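Workbridge meal skills course, progress report to Sustenby, February 2024

The grant paid for 100 places. We filled 86, and I doubt the remainder will go by the deadline. Attendance figures look healthy mainly where bus fares were covered.

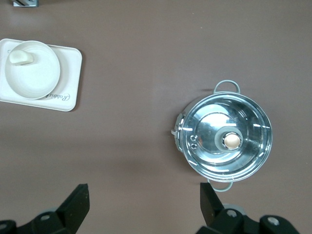 Theano Lazaridis disagrees and says the fares made little difference, that people stayed for the lunch.

Possibly. The exit survey didn't ask. Twenty people claimed they cook more at home, which proves very little after a month.
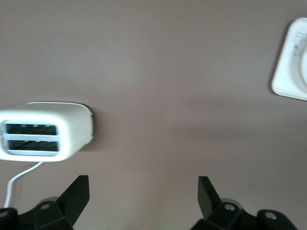 I would hold the second payment until October and drop the "confidence score" altogether.

Contact: Virgil Moldovan, Workbridge | © Workbridge | Back to top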